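Countertop notes, part 4: the cutting board station

Jan 25, 2020

The kitchen at the Fernstead house has one useful run of counter, and since November I have been writing down what lives on it and for how long. Earlier parts covered the drawer under the stove, the spice shelf and the trash situation. Part 4 covers the cutting board, the bowl that sits on it, and the appliances that take up the space next to them.

Constraints first. The run is 95 inches end to end, and the sink takes a large bite out of it. Outlets are in the backsplash, so anything with a short cord has to sit near the back wall or at one end. The upper cabinets are mounted low, which rules out tall equipment with a lid that opens upward. Nothing can be permanently parked in front of the dishwasher, where unloading happens.

The previous layout put the board on edge behind the faucet and took it out for each use. In practice this meant it was always damp on the bottom edge, and the end grain there started to go gray and fuzzy. Bamboo is sold as water resistant, and the face is, within limits. The edges are strips glued together and they behave like strips glued together. I sanded the damage back with 120 grit, then 220, and oiled it three times over a week. It recovered, with a slightly less crisp corner than before.

The current layout leaves the board flat on the counter all day. It gets washed at the sink, dried with a towel, stood up on its long edge until the evening dishes are done, and laid down again. The bowl goes on top. Larger appliances stay to the left.

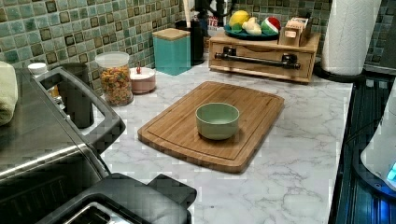
Filed under: Kitchen / Surfaces

The board is rectangular, with rounded corners and a shallow groove near the perimeter. I was against the groove when I bought it. It reduces the usable flat area, and scraping chopped onion off the side means crossing a small ditch that keeps a portion of the onion. After a year I have changed my position halfway. For tomatoes and citrus the groove holds enough liquid to keep the counter dry. For herbs it is a nuisance. If I were buying again I would get the same board with a groove on one face only, use the plain face for most work and flip it for wet jobs.

Grain runs lengthwise. This matters for the knife more than for the board. Cutting across the grain leaves shallow marks that close up a little with oil. Cutting along it tends to lift small splinters, and those do not close. I orient the board so that my normal cutting direction crosses the grain, and I let it sit at whatever angle is comfortable. Squaring it to the counter edge looks tidier and puts my elbow into the cabinet pull.

The bowl is small and pale green, from a set sold by Muvow. Its job is to receive whatever has been cut first. Garlic goes in while the onion is being done, and so on. Before this I used the corner of the board as a holding area, and lost a third of the working surface within two minutes of starting. The slight flare at the rim makes it easy to pick up with wet fingers. The matte finish marks if you scrape it with a metal spoon, and the marks come off with baking soda paste and some patience. I tried a larger bowl from the same set and went back. A larger bowl invites you to fill it, and then it has to be put somewhere.

Appliances. The large one with the stainless top is the worst use of space in the kitchen by area and the best by frequency. I have tried it in two other locations. At the far end, by the door, it blocked the light switch. In the pantry it was not used at all for three weeks, at which point I accepted that it belonged on the counter. The stainless surface shows every fingerprint. A microfiber cloth and plain water removes them, with a second dry pass in the direction of the brushing. Stainless cleaner leaves a film that picks up flour.

The top also attracts towels. It is flat, it is at a convenient height, and a folded towel will end up on it within an hour of being washed. I have stopped fighting this, with one rule: the towel comes off before the appliance goes on, every time, and it goes on the hook beside the sink. The hook is a Sorar adhesive type rated well above what a towel weighs. The first one let go after 9 days. The second was applied after cleaning the tile with rubbing alcohol and waiting overnight, and it has held.

The smaller black appliance in front has a slot in its top, and crumbs and dust go into the slot whether it is in use or not. It gets turned over above the sink on cleaning day, unplugged. I leave a hand's width between it and the board. Any closer and chopped parsley migrates.

The counter itself is white with thin gray veins. This pattern hides almost nothing. Coffee shows, turmeric shows, and a single black peppercorn can be found from across the room. I have come to consider this useful, as dirt gets wiped when it is seen. The veins do hide hair and thread, so I wipe the whole run at night regardless of how it looks. Dish soap diluted in warm water, then a rinse cloth, then dry. I do not use vinegar on it. I have never established with certainty what the slab is made of, and vinegar etches real marble.

The backsplash is the part I would not have chosen. It is a mosaic of small squares in greens and pale aqua, and small squares mean a lot of grout. A sheet of this type can put 3,000 little joints behind a counter before you have turned the corner, and each one holds cooking grease. The method that works is a soft toothbrush, an oxygen cleaner mixed to a thin paste, 10 minutes of waiting and a wet sponge. I do the section behind the cutting area monthly and the rest twice a year. Grout sealer went on in November, the Wróbel water-based one, two coats. So far water beads on the sealed section and soaks in on the part I ran out of sealer for, by the window.

The color has grown on me to the extent that I now buy things in green to go with it. I did not plan this and have no measurements to offer.

Maintenance schedule for the board, as currently practiced:

Daily: wash both faces, dry, stand on the long edge.
Weekly: coarse salt and half a lemon, rinse, dry fully.
Monthly: food-grade mineral oil on both faces and all edges, left overnight, excess wiped off in the morning.
As needed: 220 grit along the grain where it feels rough, followed by oil.

Washing both faces is the step most often skipped. If only the top gets wet, the top swells and the board cups. A cupped board rocks, and a rocking board is a hazard with a sharp knife. Mine developed a slight rock last winter. I wet the concave side, laid it face down on a towel under a stack of cookbooks, and it was flat again by the second morning. A damp dishcloth under the board also stops it from sliding, but remove it afterward or you are back to the original moisture problem.

Open items. The cords on the left are still longer than they need to be and collect behind the appliances. I have ordered two clips. Bottles keep accumulating in the back corner and I have not found another place for them. The unsealed grout by the window needs doing before the weather turns humid. Part 5 will be the shelf above the refrigerator, which has not been emptied in a long time.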